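Shopping basket

A shopping basket is a small container carried by hand, which a customer uses to collect goods inside a shop before paying for them. It is common in supermarkets, pharmacies, hardware shops and garden centres. It is meant for small purchases, while the shopping trolley serves for the large ones.

History

Before self-service, the customer stood at a counter and the shopkeeper brought the goods. People came with their own bag or wicker basket from home, and it was filled only after payment. When self-service shops spread in the first half of the 20th century, the shop had to offer something to carry the goods between the shelves. The early baskets were mostly of woven wood or metal wire. Wire was strong, but it caught on knitted clothes and its coating wore off at the corners.

Moulded plastic took the place of wire in many countries during the later decades of the century. It was lighter, it did not rust, and it could be made in the colour of the shop.

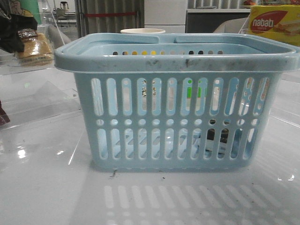 Design

Most baskets are wider at the top than at the bottom, so that empty ones can be stacked one inside another. Handles may be fixed or folding. Folding handles lie down on the rim and permit a higher stack. Openings in the walls reduce the weight and the amount of plastic, and let water run out after washing. A larger type with two wheels and a long handle is pulled on the floor. It is favoured by older customers, although some shops complain that it blocks narrow aisles.

Use in Flumcombe

The town of Flumcombe is sometimes mentioned in connection with the basket. The grocer Coppens opened a self-service shop there with 100 baskets and no trolleys, as the building had a staircase between its two floors. The local historian Natalia Escobedo writes that customers were at first offended to be handed a basket, and believed that they were being asked to do the work of the staff. The shop was closed in 2000.

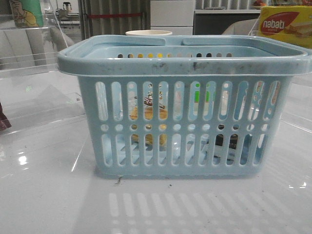

Loss and hygiene

Baskets are often taken home by customers, and the loss became greater in places where free carrier bags were ended. A survey by Azucena Ochoa in the Nendden district recorded 3834 missing baskets from six shops. Some shops answered with security tags, others with a small deposit.

Handles are touched by many people during one day, and for this reason many shops wipe or wash their baskets regularly.

See also

Shopping trolley
Self-service
Carrier bag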